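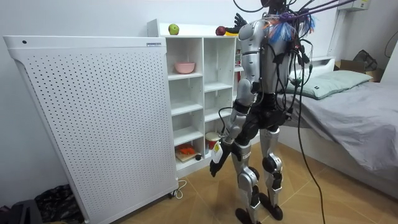
Dretmont Residents' Association
Minutes of the Ordinary Meeting held on 17 Mar 2024 in the Reading Room, Ghaffari House

Present: Brunello Amato (Chair), Raffaele Piras (Secretary), and members as entered in the attendance book.

1. Opening and apologies

The Chair opened the meeting and confirmed that a quorum was present. Apologies had been received from the member for the east staircase and were accepted.

2. Minutes of the previous meeting

The minutes of the meeting held in December were taken as read. One correction was made under item 6, where "north gate" should read "north door". Subject to that correction the minutes were approved and signed by the Chair.

3. Matters arising

3.1 Bicycle store. The Secretary reported that the lock had been replaced and new keys issued. Members who still hold old keys are asked to return them to the office.

3.2 Parking on Inosano Lane. A reply had been received from the highways department. The request for a marked loading bay will be considered with the next review of the lane. The matter was left on the agenda.

3.3 Notice board. The glass has been refitted. Notices without a date of posting will be taken down at the end of each month.

4. Damp and ventilation in the smaller flats

4.1 The Secretary presented his report on damp in the one-bedroom flats facing the courtyard. A letter had been delivered to all 389 flats on the estate, and 216 replies were received. The Chair thanked those members who had replied.

4.2 The report found that complaints were most common in bedrooms with a single outside wall. Several replies mentioned mould behind wardrobes and on the inner face of window frames. Four flats have been referred to the managing agent for a survey of the outside wall, as the marks there suggest a leak from the gutter above.

4.3 A member asked whether the trickle vents fitted with the new windows were large enough. The Secretary replied that the managing agent considered them to be so, provided they were left open. It was noted that a number of residents had taped them shut during the winter on account of draughts. 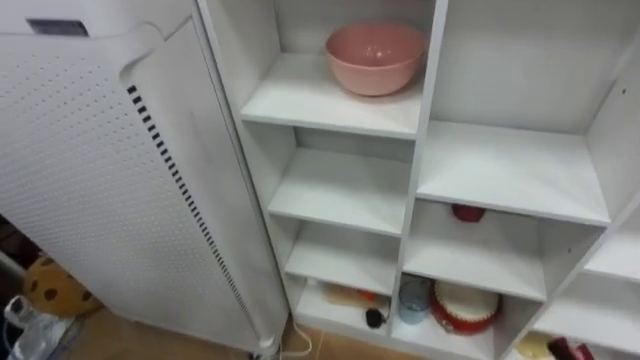 4.4 There was discussion of furniture placed against outside walls. The managing agent's advice is to leave a gap behind large items and to keep air bricks clear. Members asked that this advice be put in writing and given to new tenants along with the keys.

4.5 A proposal that the Association should buy a moisture meter for loan to members was put by the Chair and seconded by the Secretary. An objection was raised that readings taken by residents might not be accepted by the managing agent. The Secretary undertook to obtain the agent's view before any purchase. The proposal was deferred.

4.6 Resolved: that the report be received, and that a copy be sent to the managing agent with a request for a written reply before the next meeting.

5. Gutters and roof

5.1 Two quotations had been sought for clearing the courtyard gutters. That from Flako Roofing, in the sum of £1000, included the downpipes and the removal of waste. The second firm had declined to quote.

5.2 Members expressed some concern at accepting a single quotation. The Chair observed that the work could not well be left until the autumn.

5.3 Resolved, with one member against: that the quotation from Flako Roofing be accepted, the work to be carried out before the courtyard is repainted.

6. Courtyard planting

The lavender beds are to be cut back. A request to remove the bay tree beside the north door was discussed at length and was not carried. The tree will be pruned on the side nearest the path.

7. Noise

The Chair reminded members that building work inside flats is not permitted in the evening. Complaints should be made in writing and should give the date and the time.

8. Any other business

8.1 A member asked for the lamp on the second landing of Ghaffari House to be checked, as it goes off before the door can be reached. The Secretary will report it.

8.2 The reading room will be closed while the floor is sanded. Borrowed books may be kept until it opens again.

9. Next meeting

The date will be posted on the notice board. There being no further business, the Chair declared the meeting closed.

Signed: Brunello Amato, Chair
Minutes taken by: Raffaele Piras, Secretary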